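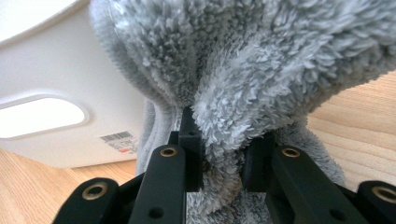

4.2 Small textiles and the open bin

The domestic literature has plenty to say about shirts, which have the decency to own a front and a back. It says far less about the small soft things that end up beside them. Our inventory of 214 household textiles, compiled in May, sorted 77 items under "other," a heading that tells the reader mainly how tired the sorters were.

Shaggy cloths were the worst offenders. A towel with a long pile has no stable outline, and the Petchrat folding scale, developed on bed linen, asks for one to the nearest millimeter. Socks do slightly better, until they are bunched. We therefore scored both kinds only as in or out of the bin, a measure with two values and, so far, few critics.

Figure 5. Gray knit sock and white open-topped bin on the table.

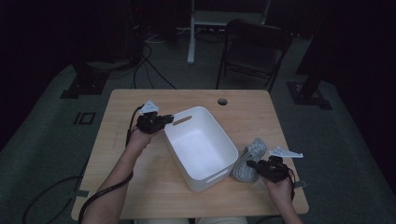
Sunodon wrote in reply to our draft that a bin is where tidying is postponed, and that a sock counted as "in" has merely been moved out of sight until its partner is needed. We accept the point and keep the measure. The Cidis protocol, which requires socks to be paired before storage, assumes a supply of matching socks that our households could not provide. Unpaired socks are treated as complete items throughout Section 5.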